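Kerkness Withdraws Grip Pads After Closing Fault Found in Hand-Held Tools

Company asks users to stop work with affected units and offers free replacement parts

NONDANDALE, 14/05/2024 - Kerkness, which makes grippers for robot arms and hand-held gripper tools, is withdrawing one production lot of its Kenska finger assemblies after a fault that can cause the fingers to close without the trigger being pulled. The lot contains 507 assemblies. Customers who have one are asked to stop using it now and to contact the company for a free replacement.

No serious injuries have been reported. One operator had a bruised fingertip and was back at work the same shift. Kerkness has received 10 reports of unexpected closing, all from customers using the hand-held version of the tool. The same assembly is sold for mounting on robot arms, and those units are covered by the withdrawal as well.

The fault is in the return spring behind the finger mounting plate. In the affected lot, the spring was seated on a plastic collar that was molded slightly too shallow. After repeated use the spring can ride up over the collar and slip off one side. When that happens the fingers no longer stay open at rest. They may drift together slowly, or they may snap shut when the tool is tilted or set down.

"The tool is meant to stay open until the person holding it decides to close it," said Modupe Effiong, head of product safety at Kerkness. "On these units we can't promise that, so we want them out of people's hands. I would like every customer to check today, including the ones who have had no trouble."

The first report came from De Smet, a contractor that uses the hand-held tools to record everyday handling tasks in homes, offices and cafés. The recordings are used to train robot arms to pick up and put down the same kinds of things. One of its operators was reaching for a glass on a shelf when the fingers closed early and knocked it to the floor. The operator reported the broken glass, and the tool was sent back to Kerkness with a note asking whether the spring was worn out.

It had been in service for less than a month. Kerkness engineers opened it and found the spring off its seat.

De Smet paused all of its recording work with tools from the lot the next morning and has since gone back to work with replacement assemblies. Most of its sessions take place at ordinary tables, among cups, bottles and other breakable items, with people sitting or walking nearby.
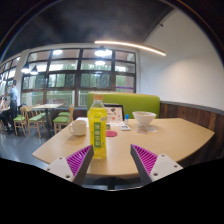

Hand-held gripper with ridged magenta pads at a café table set with a drink bottle, a mug and a bowl.

"Our people work with their free hand close to the fingers all day long," said Tiziana D'Amico, operations manager at De Smet. "They turn a cup so the handle is the right way around, or they move a bottle back to where it started. If the tool closes then, it is their hand in the way. We lost some days of recording and I would make the same decision again."

Following the first report, Kerkness tested 200 assemblies from its own stock of the same lot. Each was opened and closed through the equivalent of several weeks of normal use. In 69 of them the spring moved from its correct position. Not every one of those closed on its own during the test, but the company considers any movement of the spring to be a failure. Assemblies from earlier and later lots went through the same test and no spring moved.

Kerkness also reviewed why the shallow collars were not caught before shipping. The collars are made by an outside supplier and were measured on arrival, but the depth of the seat was not one of the measurements taken. The finished assemblies were then given a short open-and-close check, which was too brief for the fault to appear.

"We were checking the outside size of that part and we should have been checking the seat," said Farzana Bepari, quality engineer at Kerkness. "The drawing had the right depth on it. The part did not match the drawing, and our inspection sheet did not ask. It does now."

The seat depth is now measured on every collar. The short check has been replaced with a longer one, and a sample from each lot will be taken apart afterward so the spring can be looked at directly. The replacement assemblies use a deeper collar with a raised lip.

How to tell if a unit is affected

The lot code is stamped on the inner side of the mounting plate, next to the screw holes. Affected units have a code that begins with KN and ends with R. The color of the pads is not a guide. Pads can be swapped between units, and the pads themselves are not at fault.

If the code cannot be read, treat the unit as affected and contact Kerkness.

What users should do

Stop using the tool. Do not try to press the spring back into place or hold the fingers open with tape or a rubber band.

If the tool is on a robot arm, stop the arm and switch off its power before going near the gripper. An object may still be held between the fingers and could fall when they are released.

Store the unit with the fingers pointing away from people until the return box arrives. Boxes are prepaid, and replacements will be sent without waiting for the old unit to come back.

Customers who bought through a distributor can deal with Kerkness directly and do not need a receipt. Those who no longer have the tool are asked to tell the company where it went, if they know.

Recordings made with an affected tool do not need to be thrown out, according to Annunziata Orlandini, who runs technical support at Kerkness. Teams should look for places where the fingers move before the trigger does and remove those sections. Her group will help customers who are unsure how to find them.

Kerkness will publish a further notice in late May with the number of units returned.

About Kerkness

Kerkness designs and builds grippers, finger assemblies and pads for robot arms and hand-held tools. Its office and workshop are in Nondandale.

Media contact

Morena Russo
Press Office, Kerkness, Nondandale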